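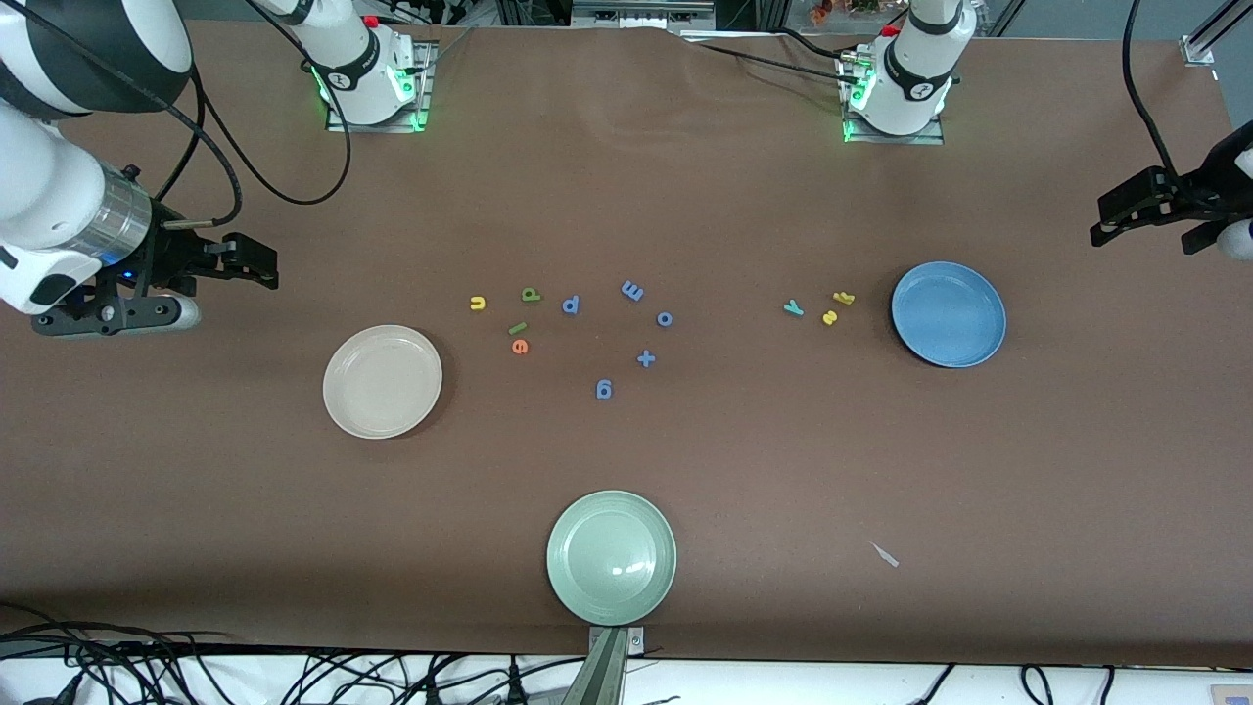

Good afternoon, and thank you for staying on after the tea break, which I know is a lot to ask. I want to talk about a letter-sorting task that our student club has been working at since October, and why I've come to think that a bag of foam letters is one of the best teaching aids we ever bought. (Leave the slide up for all of this first part.) The club is called Urnetti, it meets after lessons, and the students named it themselves, so please don't ask me what it means. What they set themselves was simple enough to say in one breath: two arms, three plates, a handful of letters, and every letter has to end up on the plate it belongs to. You'll see that there's a cream plate, a green one and a blue one, and that the letters are out on the brown paper between them, with most in one group and a few off on their own near the blue plate. Nothing is on a plate yet, and I always enjoy this bit, when all the arguments are still ahead of us.

(Pause here. Ask who has run a club with arms before. If it's most of the room, skip the next bit about the budget.)

A word on money, as somebody always asks. The arms belong to the school and were there long before us, so I can't pretend we did this on nothing. But the task itself, meaning letters, plates, paper and a replacement set of letters, came to 290 pounds over the year, and a good slice of that was paper. We go through a lot of paper. The students like to write on it, and then they can't use it, and then we need a new sheet.

Now, the rules. I let the students write them, and the first version ran to three pages, bless them. It had clauses. The version we ended up with says that every letter goes on the plate for its group, that either arm may pick up any letter it can reach, and that you may not touch the table once a run has started. The groups are up to whoever is setting the round. Vowels and consonants was the first one we tried. Then somebody wanted to sort by colour, and that led to a very long conversation about whether teal is a kind of green or a kind of blue. If you look at the little y on the right you will understand why that took up most of an afternoon.

(Point at the y. Give people a moment to squint.)

I'd like to stay with that for a minute, because for me it was the best session of the autumn. Up to then the students had treated the sorting as the easy part and the gripping as the hard part. Once they had to write down, in words, what counts as green, they found they didn't agree with each other, and you can't hand a disagreement to a machine and hope it will be polite about it. They tried a vote. They tried a paint chart from somebody's kitchen. In the end they wrote a rule that said teal goes with blue, signed it, and pinned it over the sink, and it's still there.

Then there's the matter of which way up a letter is. Look at the lowest blue one in the larger group. It's a g, upside down, and if you came to it fresh you might well call it a six, or a b. Our younger members spotted that kind of trouble straight away, I think because they remember mixing up their own letters not so long ago. The older ones had to be talked into it. There's a plus sign in with the letters as well, just below the o, and it belongs to no word and no alphabet. One group wanted it taken out of the bag. Another wanted a plate of its own for things that aren't letters. I stayed out of it and made the tea.

(If time is short, jump from here to the part about Valente.)

Gripping, then. Foam is kind to beginners. It gives a bit, it doesn't chip, and when it gets dropped there's no bang to make everybody jump. It's also very light, and that brings its own worries, as a letter that's nudged will slide along instead of letting itself be picked up. The thin shapes are the ones the students grumble about most. An l is easy if you come at it across the narrow way and a nuisance if you don't, and they learnt to ask which way it was lying before they asked where it was. I wish I'd had a teacher who put it to me like that at their age.

Having 2 arms adds a lovely complication. Each one reaches some of the table comfortably and some of it badly, and there's a stretch in the middle where both could go and neither should go at the same time. The students drew a line down the paper at first and gave each arm its own side — a perfectly sensible thing to do, and it worked until a letter on one side belonged on a plate on the other. After that they had to think about handing over, or taking turns, or moving the plates. Moving the plates won, for the time being.

(Next part is Valente. Slow down, people take notes here.)

Valente is what we call our log. It's a plain shared notebook, on paper, and every attempt goes in it: who set the round, which letters, what was meant to happen and what did. There are over 3,000 lines in it now. I was firm about one thing only, that a failed attempt gets the same space on the page as a good one. It was a struggle in the first month, as you'd expect, and then they began to enjoy it. Some of the entries are very funny. One just says "e, again".

We've got 36 students on the list this year, though never all in the room at once, thank goodness. They work in small groups, and each group has a turn at the table, a turn at the notebook and a turn at planning. If you take one practical thing home, please let it be the planning turn. Before we had it, everybody crowded round the arms and talked over each other, and the quiet ones drifted off to the back.

In the spring we're taking the task to Weltness, the joint day we share with the club at Flisano. They use wooden blocks and think our letters are silly. We've agreed to swap for one round, our bag for theirs, with each side writing the rules for the other. I'm told theirs already run to four pages.

(Stop here for questions. Spare letters are in the blue bag by the door — do pass them round, and please count them back in.)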